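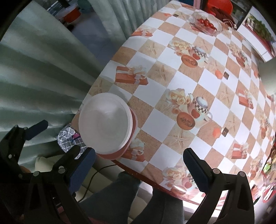 *By the Plirkar Civics Readers team, Kiltgate*

# Chapter 10: When a Town Changes Its Own Rules

I sat through my first district council meeting because I'd missed my bus. The item on the table was a change to the street market rules in Ikel, and I remember thinking it would take five minutes. It took until the building closed, and then it got put off to March!

In the last chapter we looked at how a national law gets passed. Now we're going down a few floors, to the kind of rule called a bylaw. A bylaw is made by a local council, applies only inside that council's area, and has to fit under the laws above it. Parking, market stalls, noise after dark, where you can put up a poster – most of that is bylaw territory.

The Ikel case will follow us through the whole chapter, so let me set it up. The council wanted to move the market from the old square to Garg Road. A draft went up on the notice board, and people had a few weeks to write in. The clerk's office got 223 letters. Of those, 131 were against the move, and plenty of the rest said yes, but only if the stall fees stayed the same (I've read them all, and the handwriting on a few nearly beat me).

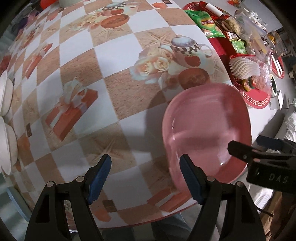
**Does the council have to do what most of the letters say?**

The council has to read the letters and consider them before it votes, but the members are free to decide either way.

That surprises a lot of students, and it certainly surprised the people of Ikel. Over 215 of them turned up for the second reading, in a hall with nowhere near that many chairs. You'll find the notes from that evening in the next section – read them slowly, and mark every place where a member changes the wording of the draft.

**Words to know before you go on:** bylaw, draft, notice period, second reading, amendment, quorum.

**Before you read:** find one bylaw that applies on your own street. Write down which council made it and what happens if someone breaks it. Bring it to class, and keep it – we'll need it again when we get to appeals.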